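Bench notebook, August 26, 2022. Chores question, table clearing again.
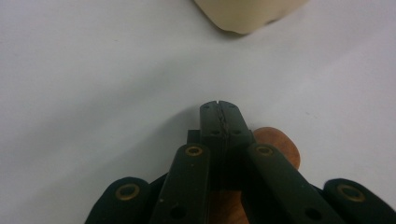
Jaws shut, pointing at the cream one. Orange-tan one still behind the gripper.

Writing this up fast before I lose it. Question from the Joltarance people is still the same: can a machine do a chore yet, a whole one, start to finish, with no one hovering. They want a yes or a no for the kitchen and a yes or a no for the shop floor. Not going to get either from me this month but notes so far:

**Table clearing, hand-held runs**

- 75 goes logged on the pale table, all done by a person with the hand-held gripper. So this is the ceiling. If a person holding the thing can't get the object up, the arm has no chance.
- 68 good. Good = picked up, carried to the tray, let go without a fuss.
- Of the 7 bad ones, most were smooth rounded things. Tips close, thing scoots. You chase it across the table. My nan could clear the table in the time it takes to do one.
- Approach angle matters more than I wrote in May. Coming in low and flat is worse than coming down from above. Correct the May page when I get a minute.

Jaw lining is the textured stuff. Happy with it on card and cloth. On anything glossy and round I'm not convinced. Would like to try something softer, foam maybe, but foam wears and then every run after that is a different gripper and the numbers are rubbish. Ask Agudelo what they use on their packing line, they must have gone through this with fruit.

Linkage: pins ok. Bit of slop on closing if you squeeze hard, tips can meet slightly out of line. Haven't measured it. Should.

**What counts as the chore**

This is where I keep getting stuck. "Clear the table" for a person means:

1. look at the table
2. decide what's rubbish, what's washing up, what belongs to someone and should be left alone
3. move it
4. wipe down
5. notice the thing under the other thing

We are working on 3. Only 3. Everyone who visits watches 3 and goes away thinking we've done the lot. Number 2 is the hard one for homes imo. On a shop floor somebody has already done 2 for you, the parts are the parts and the bin is the bin, so shop floor gets there first. Boring answer but I think it's right.

Wiping down: tried it with the Zornell arm, cloth in the jaws. It wipes. It wipes the same bit very well. Misses the corner nearest the base every time as it can't fold up small enough to reach. Could move the table. In someone's house you can't move the table.

**Pale on pale**

Cream object on a near white table is a pain for the vision side. Edges come and go with the light. Overhead lights are soft so the shadow under the object is faint, and the shadow was what the old Prurnar code leaned on to find the bottom edge. With the orange-tan one no trouble at all, finds it straight away. Two ways to go:

- cheat, put a dark mat down. Works. Proves nothing about kitchens, half of which are white plates on white worktops
- more runs with pale stuff. Slower, but it's the real problem

Going with the second, keep the mat for demos only. And WRITE DOWN when the mat was on. There's a batch from May where I can't tell and I've had to bin it.

Also the gripper's own shadow. Falls across the table to the left of the tips and the tracker sometimes thinks it's an object. Tried for a bit to mask it out, got nowhere, went for lunch. Might be easier to teach it what the shadow looks like than to hide it.

**Speed**

Person, bare hands, clears our test table before you've started the timer properly. Person with gripper, much slower but steady. Arm on its own, painful. I don't mind slow for homes, if it does it while you're at work who cares. Shop floor does care. Joltarance said they'd want more than 400 picks a shift before it's worth the floor space, and that's picks that don't need anybody to come over and pick the thing up off the floor after.

Dropping is worse than missing. A miss it can try again. A drop rolls under the bench and the run's over. Should score those separately, at the moment both go down as "fail" and that hides it. New column in the sheet: miss / drop / wrong object. Please everyone use it, not just "fail" with a sad face.

**Where I am on yes/no**

Shop floor, one kind of part, good light, known bin: close. Would let it run with someone in the room.
Shop floor, mixed parts: no.
Kitchen, clear a table of 4 things it has seen before: sometimes. Wouldn't leave the house.
Kitchen, any table: no, and not soon.
Laundry: don't ask.

**To do**

- [ ] check tip alignment with feeler guages
- [ ] re-run the 7 bad ones, same objects, from above
- [ ] split fails in the sheet
- [ ] fix the May note on aproach angle
- [ ] ring Agudelo re jaw lining
- [ ] longer reach or smaller table for the wiping test, decide which
- [ ] send Joltarance the short list above, minus the laundry line

Spare jaw linings are in the second drawer, under the tape. Last two, so order more before anyone starts peeling.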